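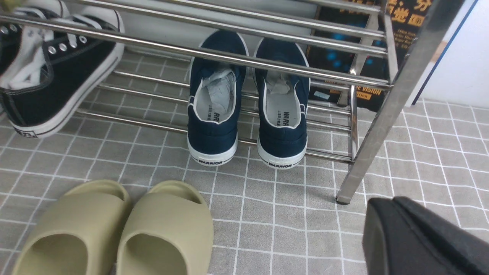
Canvas slip-ons on the lower tier of the rack, WARRIOR on the heels

Opening. Say hello, thank Signe Damgaard for the invitation, wait for the stragglers coming from the lunch session. We start at 2 sharp.

I teach ninth-grade biology at Kaewmanee High, and I want to talk about lab notebooks. Yes, notebooks! I know it sounds dusty. It's the part of my job I look forward to most, and by the end I hope a few of you will want to steal the idea.

The idea: every ninth grader gets a senior who reads their notebook and writes back. In ink, in the margin, once a week. We call it Biveo, which was a typo on the first sign-up sheet and it stuck.

Where it came from. Three years ago I was grading notebooks at my kitchen table, stamping "more detail please" on page after page (I had a real stamp made, I'm not proud of it). Then a senior named Nattawut Ruangrit asked if he could look through a few. He wrote one question in each margin. "How did you know it was done boiling?" "Which beaker?" The kids answered him! They had never once answered the stamp.

PAUSE. Ask for hands: who here writes comments on student work? Who has ever gotten a reply? 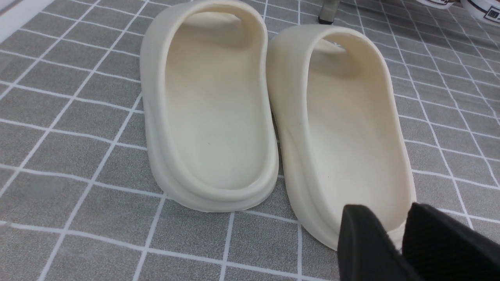 So we made it a program. The first year we had 14 seniors, all from the magnet track, and every one of them thought they would be correcting spelling. Training takes a single afternoon. They get one rule, which is that you may only write questions. No "good job," no fixing the math. It's very hard for them, and very funny to watch, because they're dying to fix the math.

Read the pea plant exchange aloud here. Slowly, in two voices if I'm brave enough.

Last April we counted margin questions across all the notebooks and got 613. I was hoping for 800, so there's room to grow, but I went back through every one of them and I'd frame half if I had the wall space. Some are better than anything I'd have asked – "What did you expect before you looked?" came from a girl who had told me she hated biology. 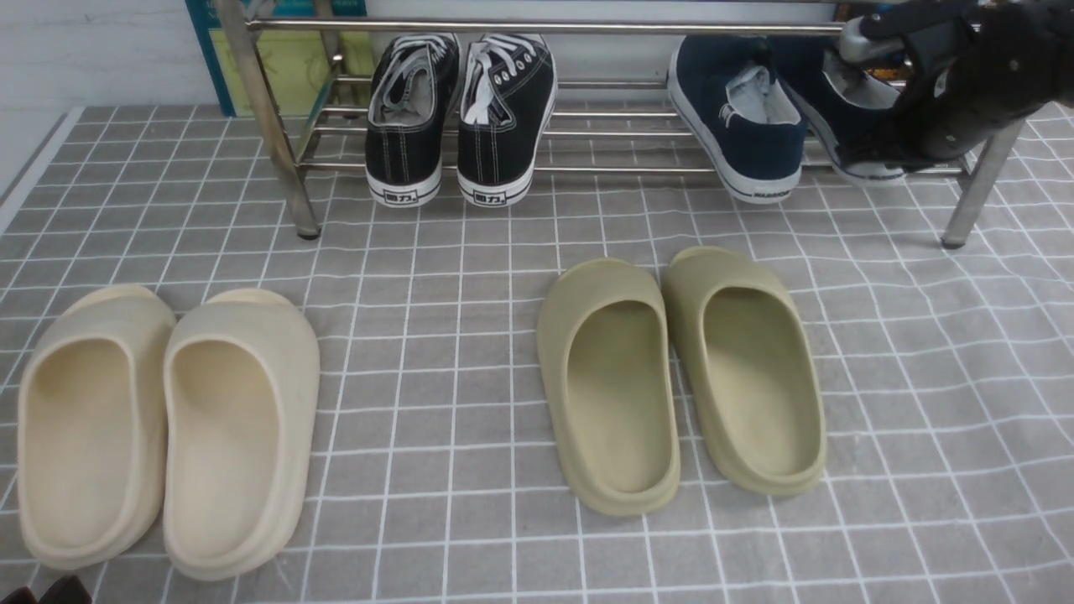

The practice I get asked about most is the warm-up, five minutes before any lab begins. Students look at something plain and write down what they see, and then the senior asks what's missing. It doesn't need to be scientific. Take two pairs of foam slides, one cream and one olive green, all with the same wide strap and sunken footbed. Most ninth graders will write "four sandals" and put the pencil down. A senior asks whether they're all pointing exactly the same way, and back they go, and now they've noticed that the left green one is turned a little to the left. That second look is what I want them to carry over to the microscope, and they do!

Money, keep this short. Our notebooks come from Grumoro, a print shop in town, with a wide margin on the outside edge. Ask for the wide margin. We tried typed comments through Wandenus for a semester and the replies dried up – happy to talk about why over coffee.

If time is short, skip the rubric and go straight to the sample pages. Handouts are by the door, and the training sheet is on the back.

Questions. Repeat each one into the mic for the people in the rear rows.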